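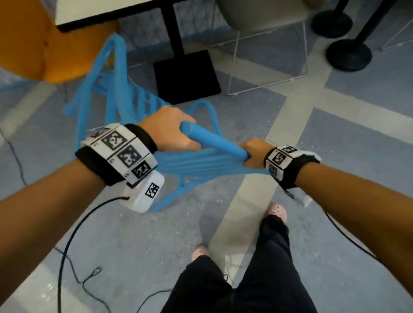
数据组这个月又来交作业啦。上期说过二月要把“扶椅子”这个任务补齐，结果我低估了它，补到现在还差一截，先跟大家聊聊进度。

截至周二下班，Nonari 里一共收了3,193条示范，其中椅子类大约300条。听着不少吧？可是真正能拿去训练的要打个折扣，有些录到一半手腕标记被袖子盖住了，位姿一断，整条就只能扔。所以再啰嗦一遍：来录的时候请穿短袖，或者把袖子撸到手肘以上，绑带勒紧一点，标记面朝外！线也顺一顺，别让它从两只手中间穿过去。

我自己上周录了一下午，最大的感受是，人扶椅子的办法实在太多了。有人抓靠背，有人抓椅腿，我习惯两只手抓同一根杆，一头一只，慢慢往上带。一开始我们还想统一动作，后来 Plellevitz 那边训练的同事说别统一，模型就缺这种花样，前提是每条里头别犹豫，手放上去就别来回换。换了也没关系，放下，重录一条就好。

镂空椅子比我想的麻烦（杆子一根挨一根，手指常常被挡住），实心座面的那几把反而顺利。Zodcombe 的场地下个月还能用，我打算再排4个半天，专门录倒地的椅子，侧倒、前扑、仰面都要有，起始角度每次都挪一挪，别老朝着同一个方向倒。

另外有两件小事。一是单条时长请控制在90秒以内，超了后面切片很痛苦，切片的人就是我。二是 Seidel 版的标注表已经换新了，“双手接触”那一栏拆成了左手和右手，旧表请不要再填，上周还收到好几份旧的，我一份一份抄过去的……

想报名的同事直接在共享表里写名字和时段，上午下午都行，没录过也不要紧，我会陪着先试两三条，熟了再正式开始。鞋子穿舒服点，要蹲很久。

下期应该能放出第一轮训练的结果，好不好看另说，先放出来大家一起看。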